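Robotics and Automation Help > Grippers and End Effectors

Hand-held gripper: jaw width reading drifts during a session, then jumps at full open

Asked 3/11/26 by geler_bench
Viewed 3,247 times

I run a pair of hand-held parallel grippers (left and right, same model, finger pads are the blue ridged rubber type). Each one has a wrist camera and an encoder on the linkage that reports jaw opening. We record household cleanup tasks with them and the recordings are later replayed on a fixed arm at our Mistden site.

Problem: on the right unit only, the reported jaw width drifts over the length of a session. At the start, fully closed reads zero. After 30 minutes of sorting, fully closed reads 4 mm. If I then open the jaws hard to the stop, the value jumps and the offset is different again, sometimes smaller, sometimes larger. The left unit, same firmware, same calibration file format, stays at zero all day.

On replay this is a safety matter as well as a data matter. The arm takes the width value as its target. With a positive offset it fails to close fully and drops the object. With a negative offset it keeps driving into an object it has already gripped, and last week it crushed a jar lid and tripped the current limit. Nobody was inside the fence, but I have stopped replay until this is understood.

What I have done so far:

Recalibrated the right unit on the gauge block. Good for one session, then the drift returns.
Swapped the USB cables left to right. The fault stays with the right unit.
Replaced the encoder board with a spare from Solanki. No change.
Reflashed the firmware. No change.
Logged the supply voltage. It is flat.

Two views from the kitchen table task, the kind of work during which the drift builds up. Mostly thin plastic bags and light packaging, with a lot of opening and closing.

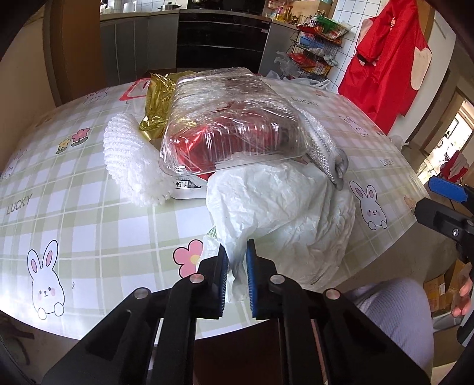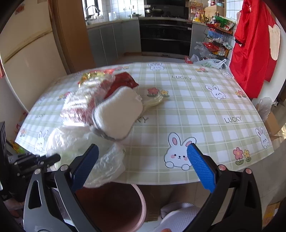

Jaws open over the bags and packaging on the LUCKY tablecloth, kitchen behind.

The drift does not appear if I leave the gripper powered on the bench without moving it. It does not appear to depend on temperature. I put the unit in a warm cabinet for an hour and the closed reading did not move.

Is this a bad encoder magnet, or should I be looking at the software filter?

Answer 1
posted by stanchion

Try increasing the filter window. We had noisy width values on an older unit and a longer moving average cleaned them up. Also check that the calibration file is being loaded for the correct serial number. It is easy to load the left file on both.

Comment from geler_bench: The values are not noisy. They are clean and wrong. The serial number is checked at startup and matches.

Comment from stanchion: OK, then probably the magnet.

Answer 2 (accepted)
posted by Ryszard Michalski

A filter cannot produce this. A filter delays or smooths a value. It does not leave a fixed offset at standstill that changes after you hit the end stop.

The end stop is the useful clue. A reading that shifts under cycling and shifts again under impact means that something between the encoder and the fingertip is moving when it should be clamped. You have replaced the board, so the remaining candidates are the magnet in its holder, the hub on the pivot shaft, and the pivot screws in the linkage.

Check them in this order, with power off and the unit unplugged from the host.

1. Hold one finger still and try to move the other by hand. There should be no free play. Compare with the left unit, which is your known good reference.

2. Put a paint pen mark across each pivot screw head and the arm beside it. Do the same across the hub and the shaft. Run a normal session. Any mark that no longer lines up is your fault.

3. Remove the magnet holder and try to turn the magnet with a wooden stick. If it turns, the adhesive has failed. Clean off the old adhesive completely before bonding it again.

4. If the hub has moved on the shaft, look at the set screw. On the units I have serviced it bears on a round shaft with no flat. File a small flat, clean the thread, use medium strength thread locker and let it cure overnight before the first cycle. Do not use the high strength grade. You will need to get it apart again.

5. Recalibrate at fully closed and on two gauge blocks, one near the middle of travel and one near full open. A single point calibration will hide a linkage fault.

Thin bags are harder on this than they look. Operators squeeze much harder on film because they cannot feel whether they have it, and all of that load goes through the hub. Long sessions with rigid objects produced less slip for us than short ones with bags.

Before you restart replay: add a closed reading check to the start and the end of every recording, and reject the file if the two differ by more than your tolerance. Set a force or current limit on the arm that is independent of the width command. The trip you had is that limit doing its work, but it should be lower if it allowed the jar lid to be crushed first. Files already recorded with the right unit should be treated as suspect. You cannot correct them with one constant, as the offset changed within the session.

Comment from geler_bench: It was the hub. The paint mark on the shaft was off after one session. Pivot screws and magnet were fine. The set screw could be turned with finger pressure on the key. Filed a flat, thread locker overnight, three point calibration. I have run 4 sessions since and the closed reading returns to zero each time. Replay stays off until the start and end check is in.

Comment from Ryszard Michalski: Do the left unit too while you have the tools out. Same screw.

Answer 3
posted by mk_skestanov

Same fault here on a unit from the Skestanov batch delivered in November. Ours was the magnet, so do not skip step 3 even if the hub looks good. The old adhesive came off in one piece.

Does anyone have the torque value for that set screw? The service sheet I have leaves the field blank.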